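2024-11-21, Nandard workshop, textiles bench

Sorting and folding, second batch from the Drolisville store. Mixed load again: dark garments, white knits or towelling, children's bedding.
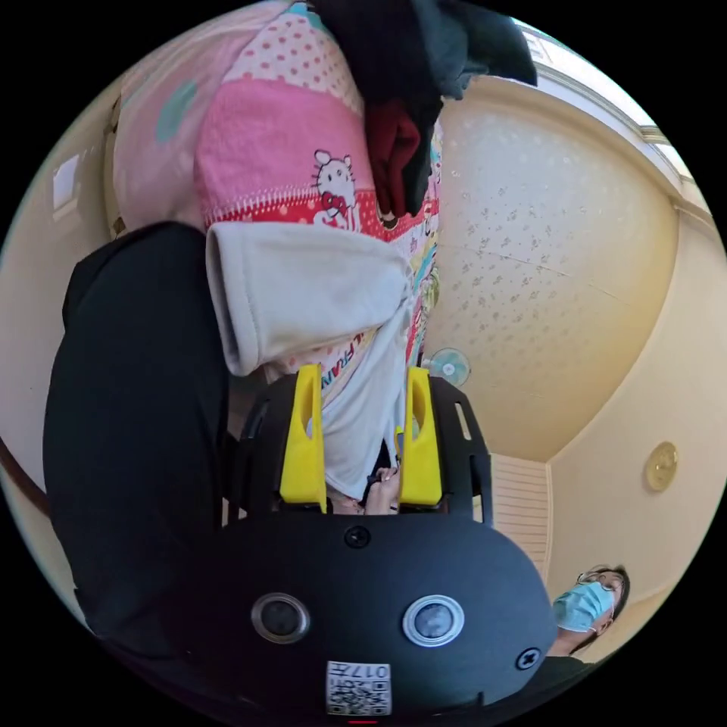

Pile taken from the top down. Anything bulky and black goes to the left, whites held back until there is a clear surface, as they pick up lint from the dark pieces. The pink Hello Kitty patchwork piece counts as bedding. Fold in thirds lengthwise, then in half, print outward.

Batch mass 37 kg before sorting. Item total on the sheet is 292, but the Jilano tally gives 2 fewer. Not resolved. Recount before anything is bagged.

Rolled cuffs: open them flat before folding. Left rolled, they make a ridge and the stack leans. Same trouble in April with the Nwachukwu lot.

Soft fleece does not hold a crease, so loose fold only, at the top of the stack.

To do: new lint roller, relabel shelf for bedding, check whether the dark bin takes another layer. Running total for the year now over 2,000 items.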